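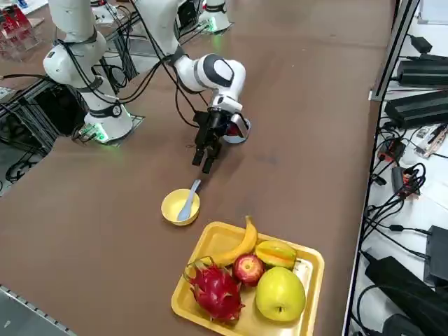 Laxdal Two-Arm Table Kit: Review
By Frida Kirkegaard
Oct 6, 2018

The Laxdal is sold as a package for small labs and teaching shops that want two robot arms on one table without hiring somebody to put it together. You get the arms, a gripper, the mounting plates, a teaching program called Plutix and a year of phone support from the dealer, Jondora. We have had ours since June and use it most days for pick and place with kitchen items: bowls, spoons, trays, fruit.

Setup

Plan on two days. The first goes to bolting down the bases and the second to cables. The printed guide is fine on the bolts and thin on everything after that. It has one page on where the power supplies should go, and that page assumes a cabinet we didn't buy. We keep the electronics on a low white shelf along the right side of the table, past the rail, and that works, but there is a lot of cord to deal with. Buy your own cable ties. The kit comes with a small bag of them and they were gone before lunch.

The cables on the arms run along the outside. I would have liked more clips. If you teach a move with a lot of wrist turn, run it slowly first and watch the bundle near the gripper.

The light rings at the base glow green, and they are easy to see from the door.

The gripper

Two black fingers, parallel, no frills. It is good on anything with a straight side or a handle. A plastic spoon standing up in a bowl is an easy job once the arm is lined up with the handle. Bananas are fine too if you come in across the narrow part.

Round fruit takes more work. We ran 400 picks on a mixed tray over two weeks and 284 of them went through with no help from us. Most of the misses were large apples and dragon fruit, and nearly all came when the fruit was packed close together and the fingers had no room to get down between pieces. Spreading the tray out helped a lot. Canddale sells softer finger pads that are supposed to fit, but I haven't tried them.

Software

Plutix is easy to learn. You move the arm by hand, save a point, move it again, save another. A new user here had a working routine the same afternoon. Editing is weaker. You can't insert a point in the middle of a saved path without renaming the ones after it, and the undo button only goes back one step. With both arms in use, the program will stop one if it thinks they will meet — a good thing to have, though it is cautious and sometimes stops with plenty of space left.

Support

I called Jondora three times. Two calls were answered right away. The third, about a base that lost its zero position after a power cut, took four days and ended with a file sent by email. It has held since then.

Who should buy it

A lab that wants to start teaching moves within a week and can live with a basic gripper. If your work is mostly round or soft things, price a different hand before you order. If you already own one arm, Jondora will sell the second one separately with its plate and cables, and you can skip the rest of the box.

Good: steady arms, simple teaching, clear status lights.
Not so good: thin wiring guide, path editing, too few cable clips.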